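Bench notebook, sorting table
21 February 2026

Continued from the June pages, where we left the cups question open. Edivaldo Vieira asked whether the sorting station at Drorstead could run on paper cups in place of the molded bins, because the bins are on back order and the Meklow people want their table set up before then. I said I'd try it on our table first and write down what I found.

Cups are the Tromex ones from the supply shelf, item 1121. The other size, 1112, is taller and tips too easily, so I put that sleeve back. Gray is for small stuff, yellow is for cans. Colors were picked only because we had them in the same size.

Layout: two cups side by side at the far side of the table, narrow gap, gray on the left. I tried a wide gap first and didn't like it. With the cups close together you can look into both without moving your head. The seam in the tabletop makes a good guide for lining them up, so no tape for now.
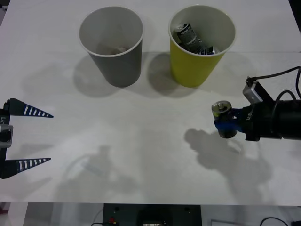
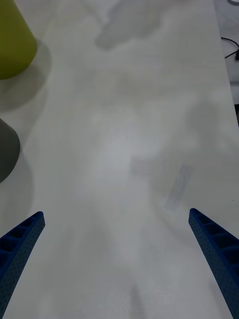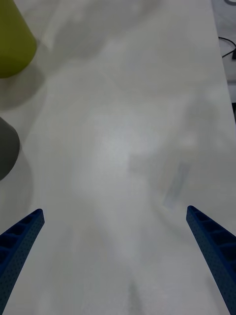
Two cans is the limit for yellow. A third one rides up over the rim and the cup goes over as soon as it gets bumped. Even with two, it matters how they go in. If the first can lies low and the second leans on it, both stay under the rim. If both stand up they wedge against each other and you have to hold the cup down to get one out.

Gray cup has no trouble with anything we gave it. Small items go straight to the bottom and stay there. The problem is seeing them. Brown on pale gray is fine when you stand over it, poor from a chair.

Table surface: wiped it twice. It still shows gray patches, which I put down to the overhead light and the finish. Shadows from the two cups run together and make the area below them look dirty when it isn't. Qureshi's old note says to turn off the lamp on that side. I have not tried it.

Stability: set both cups down empty and knocked the table leg with my foot, 25 times. Yellow walked a little toward the middle, gray hardly moved. With cans in, yellow didn't move at all. An empty cup is the weak case, so put a washer or something flat in the bottom before starting. I used a steel one from the 8 mm drawer and it was enough.

Rims are holding up. The rolled edge on one cup from the same sleeve had come open at the glue line, so check them when you pull them off the stack. Threw that one out.

Told Edivaldo yes for small items, yes for cans if he keeps to two per cup. He wants to know about bottles. My guess is no, they're too tall for this cup, but I'll get a couple and try.

To do:
Lamp off, same layout, look again from the chair.
Order one more sleeve of 1121, gray and yellow only.
Ask Meklow how wide their table is before anybody fixes the cup positions.
Put the wipes back under the sink, they were left by the door again.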